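Visit report: Trasovstead automation workshop, April

The Trasovstead site is a single-storey unit behind the Uncombe road, shared between a machine shop and a small group working on two-armed manipulation. Our party was met by Armelle Tanguy, who runs the teaching side. The morning went on safety and the machine shop, covered separately.

The group does not program its tasks line by line. An operator sits at a pair of hand controllers, moves both arms through the job, and the joint positions, gripper openings and camera views are logged together. A task is shown 300 times before any training is attempted. Runs in which the operator hesitates for more than 3 seconds are thrown out. For the present task, pouring from a bottle into a cup, 80 runs had been accepted by the time of our visit. 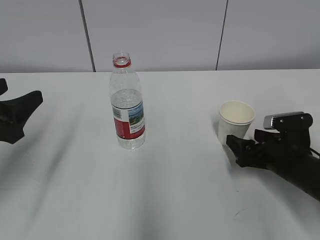
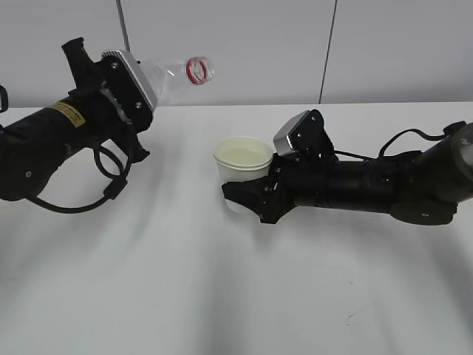
Pouring task, two arms, white table. First picture: bottle and cup standing. Second picture: bottle and cup in the grippers.

Tanguy listed the main difficulties. A thin-walled bottle gives under the fingers, and the operator has no force feedback, so grip has to be judged by eye. Paper cups are worse, and the group gets through a good many of them. Transparent objects are also hard for the cameras, and plain backgrounds are used for the early runs. Cluttered tables come later.

Three of us tried the controllers, on foam blocks. The lag is small but noticeable, and wrist rotation takes some getting used to. New operators are given 30 minutes on blocks before they touch the real task.

Questions on cost were referred to Restelham. The Millet controllers are due for replacement in the next budget, and we asked to see the old and new sets side by side if a second visit can be arranged.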